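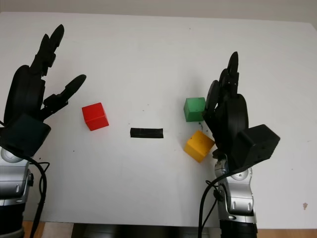

# Making a comparable results table from two elections

This page covers joining ward-level results from two local elections and working out the swing between them. It uses the Brirside council results as published in the Killoten archive. Any spreadsheet program will do.

## Before you start

You need:

- the results file for each election, saved as CSV
- the ward lookup file, which lists old and new ward codes
- the list of party name variants kept by Menaka Rathnayake

Keep the original files unchanged and work on copies.

## 1. Clean the party names

Candidates may appear under a full party name, a short name or a joint description. Add a column called `party_std` and fill it from the variants list. Leave independents as `IND`, even where two of them stood on a shared leaflet. Joint candidates go under the larger party's code.

## 2. Match the wards

Join the two files on ward code, never on ward name. Wijesinghe ward kept its name after the boundary review but lost 457 electors to its neighbour, so it has two codes.

Where the lookup shows a transfer of more than 500 electors, mark the ward `NC` (not comparable) and leave it out of the swing figures. It still counts towards the council-wide vote totals.

## 3. Deal with multi-member wards

In a ward electing three councillors, each voter has up to three votes. Adding up every vote will overstate parties with a full slate. Use the top vote for each party instead:

1. Sort by ward, then `party_std`, then votes in descending order.
2. Keep the first row for each party in each ward.
3. Divide by the sum of the kept rows to get the share.
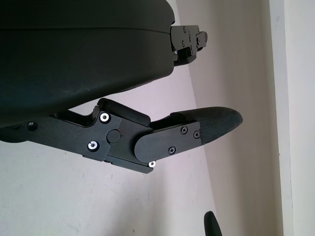

*Underside of an office chair seat, with bracket.*

## 4. Work out the swing

For parties A and B:

`swing = ((A2 - A1) - (B2 - B1)) / 2`

A positive figure is a swing to A. Round to one decimal place – only at this stage, not earlier.

Do not work out swing where either party was absent from one of the elections. Enter a blank, not a zero.

## 5. Check the output

- Shares in each ward should add up to 100, give or take rounding.
- Any swing above 25 points is nearly always a party coding error. Go back to step 1.
- By-elections held between the two dates should not be in either file.

Send corrections to the variants list to Tharushi Debnath, with the ward code and the name as printed on the ballot paper.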